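Paper Crafts | Supplies News
Print | E-mail

Fragkou changes adhesive on Cidevik card stock line

21 September 2021

Fragkou has changed the adhesive used in its Cidevik range of layered invitation card, following reports of panels lifting at the corners after folding. The new stock ships from the company's Stirnham warehouse this week.

The Cidevik sheets are made of two plies bonded face to face, so that a card shows one color outside and another inside. The previous adhesive was water-based and applied in strips. The replacement is a solvent-free film laid across the whole sheet. Weight and sheet size are unchanged, and existing cutting templates will fit.

Iolanda Moura, product manager at Fragkou, said the fault was traced in March to sheets scored within 2 mm of a strip edge. "The fold pulled on a part of the sheet that had no glue under it," she said. "With full coverage the score can go anywhere." Users who cut by hand should expect slightly more resistance and may need to change blades sooner.

The range has also been extended by five colors. Four are neutrals. The fifth, a gray-green sold as Stulside, is intended for kitchen showers and housewarming cards and is matched to the pastel finishes now common on small appliances.
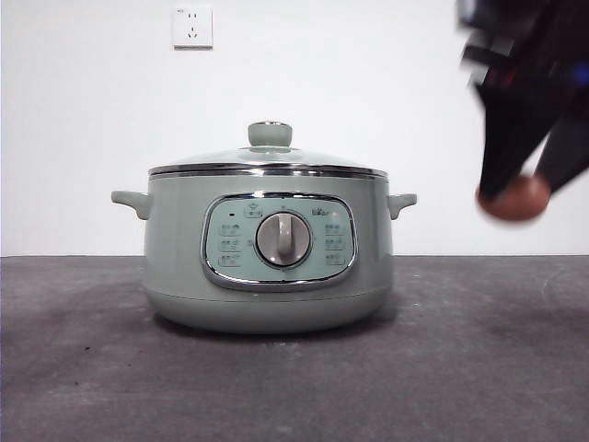 Sage-green multi-cooker with glass lid and matching knob.

Stulside is supplied with a white inner ply only. Moura said a cream version was tested but showed through at the cut edge - the outer ply is thinner in the pale shades - and was dropped.

Packs contain 20 sheets, as before. Retailers holding the older stock can exchange unopened packs until the end of the year. Opened packs are not covered, but Fragkou says the old sheets remain usable if the score line is kept clear of the strips, which can be found by holding the sheet up to a light.

New packs carry batch numbers beginning with 11, printed on the back label next to the barcode. Envelopes in the range are single-ply and are not affected.

Print | E-mail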